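Saturday, early

Woke up before the alarm and couldn't get back to sleep, so I came downstairs and did the bills. The electric was 244, higher than last month. I moved money over from savings to cover it and wrote the amount on the back of the envelope so I'd remember to put it back. I always say I'll put it back.

It rained most of the night. The gutter on the north side is still coming away from the board and I could hear it dripping on the steps. I called the man in Cusley again yesterday and he said he'd be by when the weather cleared. He said the same thing in October. If he doesn't show this week I'll try the place in Laltthorpe, even though they charge for the drive.

Choir last night. We've got 6 weeks until the concert and the altos are still reading the second piece off the page. I include myself in that. Rozália Oravec had us sing our line alone, twice, with everybody else listening, and I came in early both times on the same word. She didn't say anything, just held up her hand and started us over. I'd rather she said something. Afterward in the parking lot a few of us ran it again between the cars and I got it right, so I know I can do it. The trouble is the bar before, where we have a rest and the tenors have the tune. I get pulled along with them. I've penciled a big circle around the rest.

She also handed out the order of the program. The Slovak songs have been moved to the second half, after the break. I liked them better as an opener. The words are easier for me now than they were in September, when I was writing them out by sound on index cards. I still have the cards in my coat pocket and go over them at red lights.

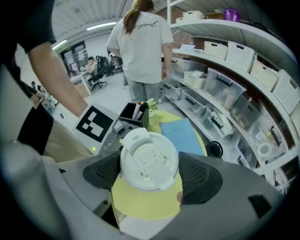 Talked to Mom for an hour on Thursday and haven't written any of it down. She has started on the jigsaw I sent, the harbor one with 1,000 pieces, and she's doing the sky first. I told her to do the edges first like a normal person and she said she's been doing puzzles for longer than I've been alive and the edges can wait. Her knee is better. She's walking to the mailbox and back without the cane, but she takes it along in case. The doctor wants to see her again after Thanksgiving. I said I'd drive her and she said she'd think about it, meaning she has already asked Denise next door.

She asked about Thanksgiving too. I don't have an answer yet. If I go up on Wednesday I miss rehearsal, and if I go up on the day itself I'm in the car all morning and useless by dinner. I could skip one rehearsal. I don't want to be the alto who comes in early and also doesn't show up.

Yin threw up on the hall rug again, so that's two days in a row. I've switched her back to the old food. She's 14 and I worry over every little thing with her, but she ate well last night and she's asleep on the radiator cover as I write this. If it happens again I'll call the vet on Monday.

Started the new library book and gave up on page 60. It's a mystery set on a ferry, and by then I'd been introduced to so many passengers that I had lost track of who was supposed to be dead. I'll return it today. The other one, on the history of salt, is slow but I like it, a few pages at a time before bed.

To do today: library, bread, stamps, cat litter. Rake if it dries out, though it doesn't look like it will. Soup tonight with the rest of the squash, if it hasn't gone soft. I also need to find my black skirt for the concert and see if it still zips. Last year I left that until the afternoon of the performance and ended up with a safety pin and a long sweater, and I was hot under the lights the whole time.

Later, 4 p.m.

Skirt zips. Squash was soft, so it's lentils. The library had a line out to the door on account of the book sale, and I bought two cookbooks I don't need. Sang the alto line all the way home with the radio off and got past the rest all but once. The gutter man left a message while I was out. He says Tuesday.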